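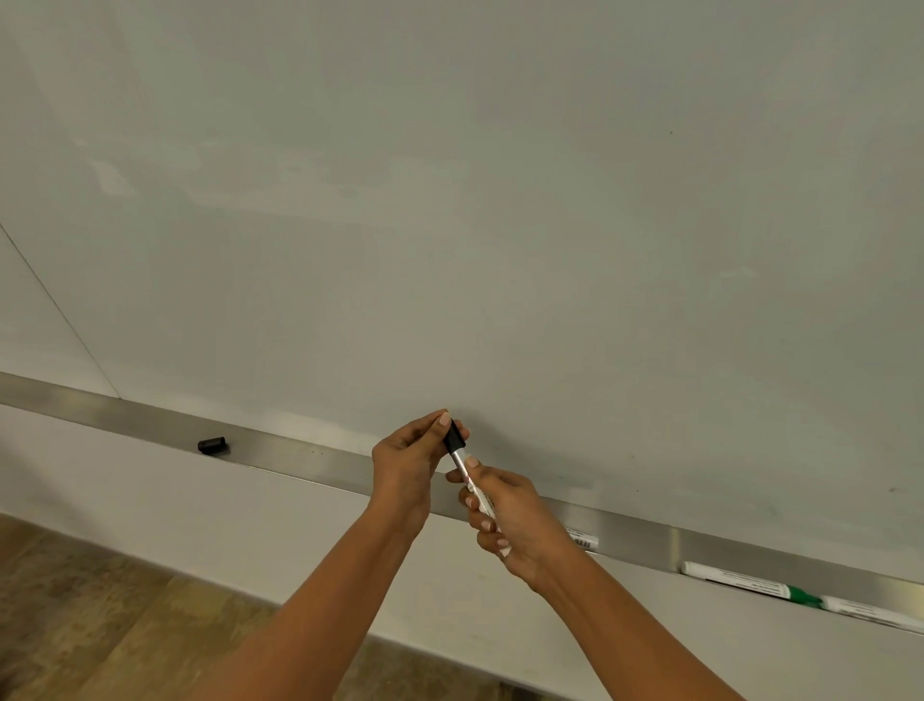

ペンのキャップ、つかめるようになってきました（Clarport実験室だより）

前号で「次は文房具をやります」と予告したところ、思った以上に反応をいただきました。ありがとうございます！ 今回はその続きで、ホワイトボード用マーカーのキャップの開け閉めを題材に、グリッパー3種類の比べっこをした話です。書き手は長野大地、途中の制御まわりの話には八木修さんのメモをたっぷり借りています。

先に白状しておくと、始める前はもっと軽く考えていました。マーカーは丸い棒で、太さもだいたい揃っていて、割れ物でもありません。果物や布に比べたらずっと楽だろう、と。ところがいざ腕を動かしてみると、まず持ち上げるところで転がる。持てたと思ったら指の中で軸が回る。キャップを引くと本体ごとすっぽ抜ける。人の手だと考えもせずに済んでいる動作に、こんなに中身が詰まっていたのかと、正直かなりわくわくしました。

手の動きをじっくり見る

最初にやったのは、ロボットを動かす前に人の手をよく見ることでした。片方の手で胴体を握って、もう片方の指をキャップに回す。文字にするとこれだけなのですが、親指がどこに乗っているか、残りの指がどのくらい丸まっているかで、力の逃げ方がぜんぜん違います。

八木さんのメモには「キャップ側の手は引いている、胴体側の手は支えている、と最初は分けて考えた。よく見ると両方が少しずつ引いている」とあります。これが今回いちばんの収穫だったかもしれません。それまでの動作プログラムは片腕を完全に固定して、もう片腕だけで引き抜く作りでした。抜けた瞬間に引いた側の腕がびゅんと行きすぎて、ペン先がボードに当たりそうになる（見ているこちらの心臓に悪い）。両腕で少しずつ離すように書き換えたら、行きすぎがぐっと減りました。コードの変更としては小さなものですが、動きの印象はまるで別のロボットです。

それから、腕の置き方。ボードの下についているトレイの前で作業をすると、手首はボードとトレイの縁の両方を避けなければなりません。人の腕なら手前の下のほうから斜めに差し入れて、手首をひょいと起こせば済みます。うちの腕は手首の根元が太いので、同じ角度で入ると肘より先にセンサーのケースがトレイの縁に触れてしまいます。結局、台車の位置を後ろに下げて、肘を外に開く姿勢に変えました。見た目はちょっと偉そうです。

グリッパーの比べっこ

一つ目は、前からある平行開閉の2本指。指先には薄いゴムを貼ってあります。構造が素直で、どのくらい開いているかの値も信用できるので、最初の基準にはぴったりでした。胴体をつかむのは安定しています。苦手なのはキャップのほうで、平らな指で丸いものを挟むと当たる場所が細い線になり、引いたときにつるっといきます。締める力を強くすれば持つには持つのですが、今度は外れたときの勢いが増してしまう。悩ましいところです。

二つ目が、今回の主役のSundevthorpe。指先の内側が浅いV字の溝になっていて、棒状のものを置くと自然に真ん中へ寄ってくれます。これがもう、気持ちいいんです。多少ずれた位置でつかみに行っても、閉じる途中でペンがすっと溝に落ち着きます。認識の誤差を指の形が引き受けてくれるわけで、カメラ係の私としては頭が上がりません。ただし指の厚みがあるため、トレイの溝に寝ているペンを横からすくうのは得意ではありません。縁に指がつかえます。八木さんは指先を削る案を出していて、私は予備の指が届くまで待ってほしいと言っています。

三つ目は柔らかい樹脂の指で、ものに沿ってぐにゃっと曲がるタイプ。見学に来た人にはこれがいちばん人気でした。転がっているペンを拾う場面では本当に頼もしく、端っこでも途中でも、とにかく抱え込みます。けれどキャップを引こうとすると、指がゴムひものように伸びて、力がペンに届く前に指のほうへ吸われてしまいます。拾うのは上手、抜くのは苦手。左右で違う指を付ける手もありそうで、次にぜひやってみたい組み合わせです。

同じ条件で動かした回数は、それぞれ33回。途中で条件を変えたくなるのをこらえるのが大変でした。キャップを抜くところまでだけで見ると、いちばん落ち着いていたのはSundevthorpeです。平行2本指は調子のよいときと悪いときの差が大きく、ゴムの汚れを拭くと持ち直します。細かい表は次の勉強会で配るので、数字が好きな方はそちらをお待ちください。

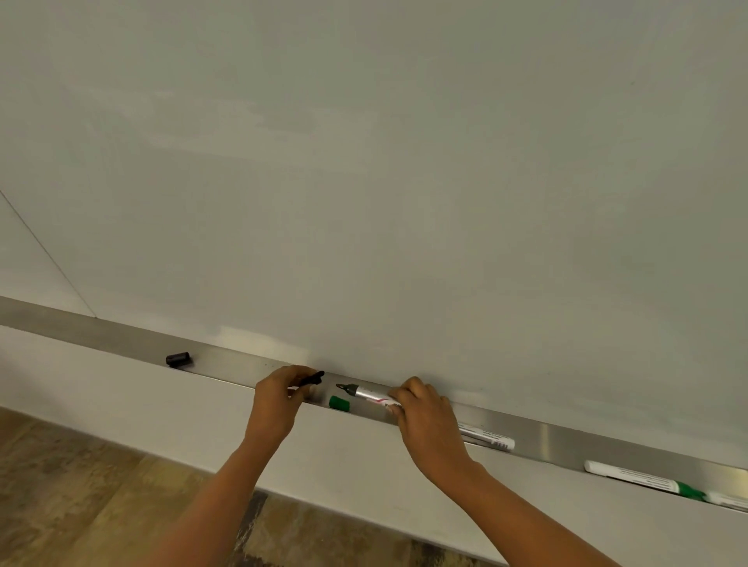 カメラの話も少し。頭の位置に付けるカメラと、手首に付けるカメラの役割分担を、今回ようやく真面目に考えました。手首のカメラは指先の近くがよく見えますが、もう片方の腕がいま何をしているかはほとんど分かりません。頭の高さから見下ろすと、右手が緑のペンをトレイの縁に押さえ、左手には黒いペン、外れた緑のキャップはペン先の少し手前の溝の中、という関係がひと目で入ってきます。どちらの手が空いているか、キャップをどこに取りに行けばよいかを決めるには、この広い見え方がどうしても要ります。困るのは金属のトレイの照り返しで、右のほうに縦に光っているようなところは、ペンの白い胴体とまぎらわしいのです。うちの検出器はこういう光の筋を「ペンです！」と元気よく報告してきました。露出を下げると黒いキャップがトレイの影に沈んでしまうので、いまは頭のカメラの明るさはそのままにして、細長い候補が見つかったら手首のカメラで確かめに行く、という二段構えにしています。少し遅くなりますが、光をつかみに行く悲しいロボットは見なくて済むようになりました。

白地に白いペンという組み合わせも曲者です。色のついたキャップや帯があれば向きの見当がつくのに、胴体だけが見えていると、どちらがペン先側なのか迷います。印刷の文字を読めばよさそうですが、この距離では読めるほどの細かさが出ません。いまは両端の太さの違いで判断しています。端と端がくっつくように並んだペンは、長い一本のペンだと思われがちで、これは未解決。よい案をお持ちの方、ぜひ声をかけてください。

制御箱を入れ替えました

もう一つ、地味だけれど効いた変更が、制御箱をGikimbyに替えたことです。前の箱でも腕は動いていたのですが、左右の腕の時計がわずかにずれるため、両手で一つのものを持つ作業では変なねじれが出ていました。ペンの胴体がきしむ音で気づいたのは八木さんです（耳がいい）。新しい箱では左右の命令を同じ周期で送れるので、両腕でゆっくり離す動きがとてもなめらかになりました。

ついでに、力の変化を見てキャップが外れたと判断する処理も作り直しました。外れる直前に力が一度ぐっと上がって、そのあとすとんと落ちます。落ちたのを見てから止めるのでは遅いので、上がりきるあたりで速度を絞ります。最初の版は慎重すぎて、キャップがまだはまっているのに「外れました」と満足そうに戻ってきました。この勘違いを直すのに、ログを開いては八木さんとああでもないこうでもないと言い合い、気がつけば外が暗くなっていました。楽しかったです。

設定ファイルは前の箱のものがほぼそのまま使えますが、手首の回転の向きだけ符号が逆です。ここを見落とすと、電源を入れた最初の動作で手首がくるんと裏返ります。これから入れ替える人は、必ずグリッパーを外した状態で一度動かしてみてください。

はめるほうはどうなの、という話

抜くことばかり書きましたが、はめるほうも始めています。そしてこれがまた面白い！ ペン先とキャップの口を合わせるとき、見た目でぴったりに置こうとするとだいたい失敗します。指の陰に入って肝心の口が見えないからです。そこで、まず少し傾けて縁に当て、触った感じを頼りに起こしていくやり方に変えました。

うまくはまったかどうかは、最後のひと押しのときの力と、キャップの位置の両方で見ています。位置だけだと、斜めに引っかかっているのに合格にしてしまうことがありました。斜めのまま置いておいたペンは翌日には書きにくくなっていて、練習用のペンをだいぶ無駄にしました。ごめんなさい。かすれたペンもつかむ練習には使えるので、箱に分けて残してあります。

Sundevthorpeの溝は、ここでも役に立ってくれます。軸の向きがいつも指に対して同じになるので、傾ける角度を決め打ちにできるのです。柔らかい指のほうは、こちらが思ったよりずっと健闘しました。押し込む途中で指がほどよくたわみ、少しくらい口がずれていても勝手に合ってくれることがあります。抜くのが苦手だったあの性質が、はめるときには味方になるなんて、試してみるまで考えていませんでした。

手伝ってくれる方へ

次の実験は1月の予定です。左にSundevthorpe、右に柔らかい指という左右違いの組み合わせで、拾う、抜く、はめる、戻すを通しでやってみます。通しの一回にかかる時間はいまのところ約14分。人がやれば欠伸の出るひまもない作業なので、まだまだ縮めたいところです。時間を食っているのはほとんどがペンの探し直しで、腕が動いている時間は意外と短いんですよ。

使いかけのマーカーがあれば、ぜひ実験室の入口の箱に入れてください。色も太さもばらばらなほど助かります。特に、胴体が白くて特徴の少ないペンは大歓迎です。キャップがなくなったものは、キャップだけ余っているものと合わせて使うことがあるので、捨てずにそのままどうぞ。

動いているところを見たい方は、八木さんか私に一声かけてもらえれば、夕方ならだいたいお見せできます。通しで見ると長いので、飲み物を持ってくるのがおすすめです。グリッパーの付け替えもその場でできますから、気になる指があったら遠慮なく言ってください。

（長野大地）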